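The notebook you are saving for best

Wiltix notebooks come in a box with a ribbon. I know this because I own four of them, all blank, all lying in a drawer beside a fountain pen I was given when I left a job and have been too polite to fill.

There is a particular kind of adult who cannot walk past a stationery shop and cannot write in anything bought there. I had assumed we were a small and private group, like people who iron tea towels. Then Bekent, the paper shop at the bottom of my road, put up a sign in January advertising a Spoiling Evening. Bring your best notebook, it said. We will help you ruin it. Tickets were £10, with wine.

It sold out before I had finished reading the sign. I got in on a cancellation.

The evening was run by Nelly Huanca, a bookbinder with a firm handshake and no sentiment whatever. She has been making notebooks by hand for years, and what drives her to distraction is meeting people who bought one long ago and tell her proudly that they haven't touched it.

"They think it's a compliment," she said. "Imagine saying that to a baker."

We sat at a long table with our treasures in front of us. The man on my left had a Kuruc journal in green cloth that he had carried through two house moves and a divorce. The woman opposite had brought a whole tote bag. I put down one Wiltix, the plainest, and felt like somebody who has brought their least favourite child to the doctor.

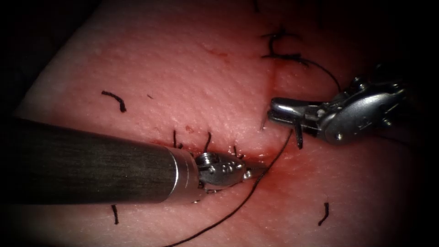

A needle driver and a silver grasper at work on a practice pad of pink synthetic skin.

The first exercise was to open the notebook at the middle, far from the sacred first page, and draw a wobbly line from one corner to the other. It took 3 minutes for everyone to do it, which is a long time to spend watching grown people hover. Somebody asked if pencil counted. Nelly said pencil was a coward's ink and passed round a tray of biros.

I should say something about the first page, as it is the root of the trouble. A first page wants to be worthy. It wants a name in good handwriting and possibly a line of verse. Mine, in the one notebook I did start as a student, says "Thoughts" and underneath, in smaller letters, "ring dentist". I tore it out. Then the page it was joined to at the back fell out as well, as Nelly could have told me it would, and after that I couldn't look at the thing.

Her advice is to leave the first page alone altogether and come back to it when the book is full. Start on page two, or 55, or upside down from the back. Write a shopping list. Get soup on it if you can. She keeps her own notes in a Vadix pad with a cover the texture of a cereal packet, and uses the handsome ones she makes for measurements, phone numbers and a running tally of what her sister owes her.

The pen question took up most of the second hour. There are people who believe that a good nib improves the thought, and they had come in numbers. I have some sympathy - a scratchy biro does make everything sound like a complaint to the council - but I noticed that the nib people had the cleanest pages by the end of the night. They were still testing on scrap paper when the rest of us were up to our wrists. The man with the green Kuruc had filled six sides and would not let anyone see.

By nine o'clock the table looked like the end of term. The tote bag woman had written a recipe for marmalade across a double page of Italian paper and gone rather pink. I had managed half a page of my own, mostly about the wine.

I would like to report that I went home and filled the drawer. What I did was buy another notebook on the way out, a small one in grey, with a stitched spine and very good paper. Bekent had laid them out by the till, and I don't believe for a moment that was an accident.

The spoiled Wiltix lives in the kitchen now. It has the bin days in it, and the number of a plumber, and a wobbly line through the middle that I have grown fond of. The grey one is in the drawer. I'm keeping it for something.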